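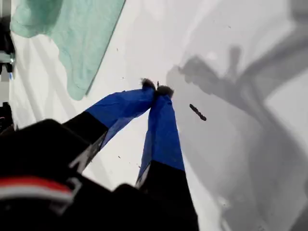

Blue tape, glossy side out, wrinkles included.

Is "lifetime" repair tape worth the money?
Posted 02/06/2019 by gumleaf_shed

I keep getting the ad for Utix repair tape, the one where the bloke wraps a split garden hose and then parks a ute on it. The rolls at the hardware place in Zarinby are four times the price of the plain coloured stuff on the next hook. Same width, and as far as I can tell the same sort of plastic with a shiny face.

The packet says "lifetime hold". Whose lifetime? I read the back twice and there's no mention of what it's been tested on or for how long. Has anyone had a roll of this outlast the cheap one, on the same job, in the same weather? I don't mean "I used it once and it was great".

saltbush77 wrote:
I used it once and it was great.

Sorry. But I did, on the handle of the mower, back in April. Still there.

gumleaf_shed wrote:
What was on the handle before that?

saltbush77 wrote:
Cheap black electrical tape. It was fine too, I just didn't like the colour.

Tinny_Mick wrote:
There's your answer then.

I worked behind the counter of a trade supplier for a fair while and the "lifetime" thing is a sticker. You bring back a roll, they hand you another roll, and they know you won't bother because you've lost the receipt and the thing it was stuck to is at the tip. Costs them next to nothing. I'd take any tape claim that has the word "lifetime" or "military" on it and knock it straight back.

kero_and_rags wrote:
Bit harsh. There are real differences between tapes. The glue matters a lot more than the backing, and a cheap glue goes to black goo in the sun. I've peeled enough of it off tent poles with a rag and some metho to know. Hetby makes a plain grey cloth tape that costs a bit more than the bottom shelf and I've never had it go gooey on me. No ute in the ad either.

Tinny_Mick wrote:
I didn't say all tape is the same. I said the word on the packet tells you nothing. The Hetby one might be good. So might the Utix. You can't find out from the box.

gumleaf_shed wrote:
That's what annoys me. Their website has a graph with a line going up and no numbers on the side. "500% stronger". Than what? A wet paper bag?

pelican_parade wrote:
I rang them and asked that! Months ago, over a pool liner. The woman was lovely and had no idea, and said it was "compared to leading tapes". I asked which leading tapes. She said she'd have someone call me back and I'm still sitting by the phone (not literally, I did get up and buy a proper patch kit, which I should have done in the first place, seeing as tape on a pool liner was a silly idea).

kero_and_rags wrote:
Most of the bad reviews of any tape are people sticking it over dust or oil. Wipe it down, let it dry, don't stretch it as you wind. If you pull plastic tape tight it spends the next month trying to shrink back, and the end lifts. Wrinkles matter on anything that has to keep water out. On a handle they're just ugly.

saltbush77 wrote:
Mine has wrinkles. Leave my handle alone.

Tinny_Mick wrote:
I agree with all of that, and it applies to the cheap roll as much as the dear one. If somebody cleaned the hose properly for the first time because they'd paid so much for the tape, of course they think the tape's magic.

kero_and_rags wrote:
Maybe. I still reckon you get what you pay for up to a point, and you'd both change your tune if you'd left the cheap stuff on a caravan over one summer.

gumleaf_shed wrote:
OK, I'll buy both. One old hose, cut in half, north fence, cleaned the same way. The plain roll and the Utix, 6 wraps each. I'll leave it out and post what it looks like, gooey or otherwise. I'm not parking on it.

pelican_parade wrote:
Put the Hetby on as well or kero will never let it rest.

gumleaf_shed wrote:
Fine. Three bits of hose. That's my lunch money gone.

Tinny_Mick wrote:
Keep the receipt for the lifetime one. I'd like to see someone try it.

Todorova Home & Shed Forum | Contact us | Copyright 2019 | Back to top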